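The Orance

Seija Niskanen bought the car from a widow in Vescombe for less than the price of its wheels. It was an Orance coupe, the short one, with a body kit some earlier owner had riveted on and painted a different red. It had sat in a barn under a tarp. Mice had been at the rear seat.

Lauri Tuominen came with the trailer. He walked all the way around the car before he said anything.

"The kit has to come off."

"I like the kit," Seija said.

"It's holding water against the sills. Look at it."

She looked. Rust had run down behind the side skirt and dried in a line on the tire. They winched the car up and drove home with the heater on and the radio off.
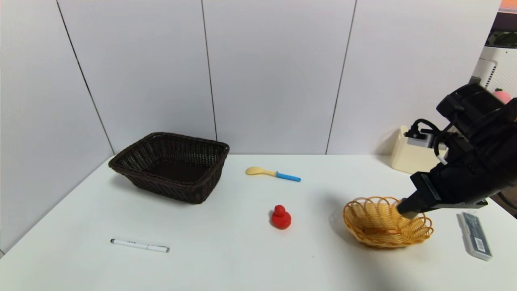

Her garage was a single bay behind the bakery on Jirnska Street. By the end of October she had the skirts off and the front bumper too, and every evening she drilled out rivets until the landlord, Jarmo Honkanen, came down in his slippers and asked her to stop. He never raised his voice. He stood in the doorway with his hands in his cardigan and looked at the engine for a while, and then he went back upstairs.

Behind the left skirt she found a strip of masking tape with writing on it. De Bruijn, it said, and under that, 182. She called Lauri.

"De Bruijn made fenders," he said. "By hand. He had a shop by the canal."

"What's the number?"

"Whatever he wanted it to be. Maybe the order."

She left the tape on the workbench. The next night Jarmo picked it up and read it, holding it close to the lamp.

"I had one of these," he said. "Before the bakery. I sold it to a man who wanted it to go faster."

"Was it this one?"

"Mine was green." 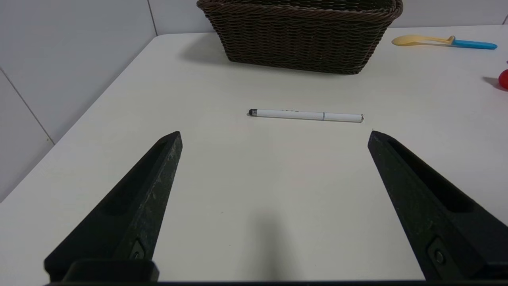 Seija took a scraper to the inside of the door, where a painter would not have bothered much. The red came off in curls. There was gray primer under it, and she kept going, and under the primer there was green.

Jarmo bent down to see. He put his thumb on the spot and left it there.

"You'll want to get that other sill before winter," he said.

"Can I drill after eight?"

He thought about it.

"Until nine," he said, and went to find a chair.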